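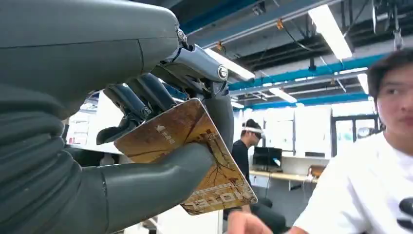 Robotic hand with a rectangular card.

Progress report to the Pedgate Small Crafts Fund
Project: Stitched Patterns of the Tremblay Valley
Prepared by: Edeltraud Grabner
May 15, 2024

Dear members of the fund,

I am pleased to report on the work since October. The grant was given to us for turning old hand embroidery patterns into digital files that can be sewn on a home machine. I will tell first what is finished and then what is late.

Finished work

We have now 12 patterns in digital form. Eight of them are borders for table linen and the others are single flowers for corners, collars and small bags. Each pattern was drawn again from the old cloth, then converted to stitches and sewn on cotton. The cotton samples are good. The colours of the thread were chosen from the Enov chart, and for every pattern there is a printed colour list in the folder.

The largest border has 3857 stitches in one repeat. In the first version it had many more, and the cloth became stiff like cardboard. I made the filling less dense and changed the direction of the stitches in the leaves. It is softer now and the leaves look closer to the hand work.

Linen and fleece

The linen gave us more trouble. The satin stitch pulled the weave together and left a small gap between the outline and the filling. I have corrected this in the flowers by making the filling a little wider under the outline. In the borders it is not yet corrected everywhere. We also tried fleece, which was not in our plan, and there the thin lines sink into the cloth. I would not recommend these patterns for fleece without a covering film on top.

Workshops

We held two workshops in the hall at Tremblay. To the first came 13 people, most of them with their own machines. The second was smaller. Several participants asked for a bigger size of the rose pattern, but a bigger size must be digitized again and cannot simply be stretched. I have put it on the list for the summer.

What is late

The instruction booklet is not printed. The text is ready, but the stitch diagrams were too grey in the first proof and Plureck, our printer, is preparing a second one. I also underestimated the time for testing the file formats. Two formats are checked and the third is still open.

Money

The spending for thread and stabilizer is a little higher than planned because of the extra linen tests. The travel costs were lower, so the total stays inside the budget. Receipts are attached in the same order as in the application.

Next steps

Correct the remaining borders on linen
Approve the second proof of the booklet
Digitize the rose in the larger size
Finish the check of the third file format

I ask kindly for your permission to move the unused travel money to the printing line. The form is enclosed and signed.

With kind regards,
Edeltraud Grabner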